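Subject: Re: [lab-equip] Arm budget for next year – spare fingers, cables, wrist cameras

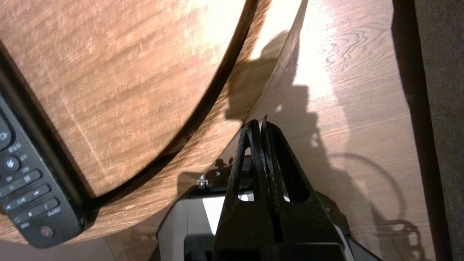
Wrist camera, arm 2. Fingers closed at the rim of the round wooden piece, remote at lower left.

Posted to lab-equip, April 21, 2024
From: Ravinder Lapointe
14 replies · 3 shares

On the draft budget, Fortin wrote:

> Before I send the equipment request up, I need someone to tell me what we
> really need for the four-arm bench at Widville. The current sheet has two
> more arms, a full set of machined aluminum fingers, and nothing for
> cables or cameras. The Skevness quote expires at the end of the month.
> My questions:
>
> 1. Do we need the machined fingers, or can we go on printing them?
> 2. Is a second camera per arm worth the money?
> 3. What should the spares line be? Last year it was zero and we
> overspent it by January.
>
> Please keep it to things I can put in a spreadsheet.

Answers in order, then a proposed sheet.

1. Fingers

Keep printing. The present design is two tapered fingers with a triangular cutout in each. The cutout saves some material, but the main benefit is that the wrist camera gets a little view through the finger. You can see bright patches through both openings in the attached frame. The aluminum set Skevness quoted is solid. It would hide more of the work area, and we would have to repeat the camera placement work on every arm.

The case for metal is wear at the tips. I went through the bench log and we replaced 217 printed fingers across the four arms in the last budget year. That sounds like a lot. Most were replaced in pairs when only one tip was worn, so the true failure count is lower, though the log does not let me say by how much. The cost per finger is filament plus operator time to clear supports and refit. Filament is a rounding error. Operator time is the whole line, and it sits in a different budget, so the purchase sheet has never shown it.

Proposal: buy one more printer and keep a stock of finished pairs on the shelf. Do not buy the machined set. If someone wants to test metal, buy one pair for one arm and run it for a quarter.

2. Cameras

The wrist camera is good for the last few inches of an approach and poor for everything else. The attached frame is typical. The round piece fills most of the left and upper part of the view, the remote is only partly in, and the arm and gripper throw a large shadow over the pale surface to the right. You can make out the jaws in the shadow, and the loop of the cable. From this view alone I cannot tell whether the tips are touching the rim or stopped just short of it.

A second, fixed camera per arm would settle that in most cases. It does not need to be an expensive one. It does need a rigid mount, and the mount costs more than the camera in the Kodska catalog. Budget for both or for neither. A camera on a clamp that gets bumped twice a day produces recalibration work and little else.

Lighting belongs on this line too. A lot of what gets reported to me as a camera fault is one strong source on one side. Look at the pale area near the top center of the round piece – the grain is washed nearly to cream there, while the gripper shadow is very dark. Two diffuse panels per station would do more for us than a better sensor. I would fund the panels first if the money only stretches to one of them.

3. Spares

This is the line I care about. Arms do not stop for lack of arms. Last year the bench lost 143 hours of station time that I can trace to a part we did not have on hand. The causes in the log, largest first:

- wrist cables, waiting on delivery
- gripper motor, same
- wrist camera, same
- finger pairs, waiting on the printer

Cables head the list because the run from the wrist hangs in an open loop. It flexes on every move and sometimes snags. A cable guide would help, and I have put one per arm on the sheet. Even with guides I want two spare cables per arm on the shelf on day one.

Proposed sheet

New arms: 0 (was 2)
Machined finger set: 0 (was 1)
Finger printer: 1
Fixed camera with rigid mount: 4
Diffuse light panel: 8
Cable guide: 4
Wrist cable, spare: 8
Gripper motor, spare: 2
Wrist camera, spare: 2

At the prices in the Kodska and Skevness quotes this comes in under the cost of the two arms. The difference should stay in the spares line and not be returned.

On dropping the arms: we are staffed to run four stations. Two more would need another operator per shift, and that is not in anyone's plan. If the headcount changes, the arms can go back on. The lead time from Skevness has been steady, so we lose little by waiting. Letting the quote expire does not worry me either. They reissued the last one at the same price.

Household test items (wooden pieces, remotes and so on) can stay under consumables. They are too cheap to itemize.

One open point. The sheet assumes the present wrist housing stays. If the redesign goes ahead, the camera spares and the cable guides both need to be checked against the new part before the order is placed. I would like a yes or no on that before Fortin sends anything up.

Ravinder

Comments (4)

widville_bench2
Agree on cables. Please specify the connector type in the order. The last batch came with the straight one and we had to re-terminate all of them.

m.o.
Are the eight panels dimmable? If they aren't I'd rather have four that are. Otherwise fine.

Ravinder Lapointe
Dimmable, yes. I will add the connector and the dimming to the notes column.

Fortin
Received. I am moving the arms to the deferred list and asking the mechanical group about the wrist housing. Does the printer need its own extraction, or does it go on the existing duct?

This archive uses cookies to keep you signed in and to remember your digest settings. Accept | Manage settings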